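# Let the people who cook teach the robot

Most arguments about teaching robots by demonstration are about volume. How many episodes, how many hours, how many operators on shift. I think the more useful argument is about who holds the controls.

At Brondton we spent last April collecting demonstrations for a food handling project. The task sounds small: take steamed buns out of a steamer and put them on a plate. Our first set was recorded by engineers who knew the arms very well and had rarely handled a bun in their lives. They moved fast and in straight lines. They also squeezed too hard, and the policy we trained on their work squeezed too hard as well.

Then Ebise Hadgu took over the remote controls. She had 12 years in a commercial kitchen and one afternoon of practice with the arms. Her episodes were slower and, to an engineer's eye, untidy. She paused before closing the fingers. Sometimes she backed out and came in again from a different side.
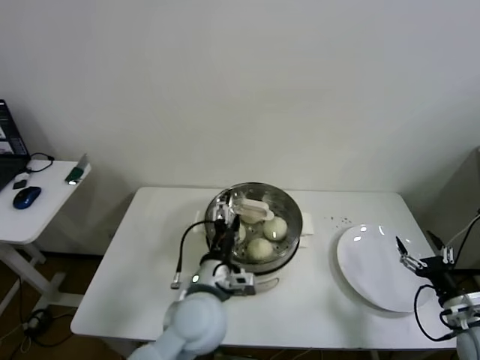 ## What the pauses are worth

Olga Vergara, who cleaned our data at the time, wanted to trim those pauses. It was a fair request. Long still stretches can teach a policy to stall, and we had seen that happen on an earlier project. But when we trimmed everything, we lost the moment where Ebise lined up the grip, and the results got worse. In the end we cut the dead time at the start and finish of each episode and left the middle alone.

We kept 79 of her episodes and set aside the engineers' set. I would make that trade again, even against 2000 quick ones.

The usual objection is cost. Cooks, packers and nurses have jobs already, and pulling them away to run a pair of arms is expensive. Ekene Effiong has made this case to me more than once, and he is right about the bill. What he leaves out is the cost of recording the same task twice — which we paid.

There is also the matter of credit. A person who spends weeks showing a machine how to do her work is giving it something that took years to learn. She should be paid at the rate for that skill, and her name should be on the dataset if she wants it there. Ebise wanted it there. It took three emails to arrange.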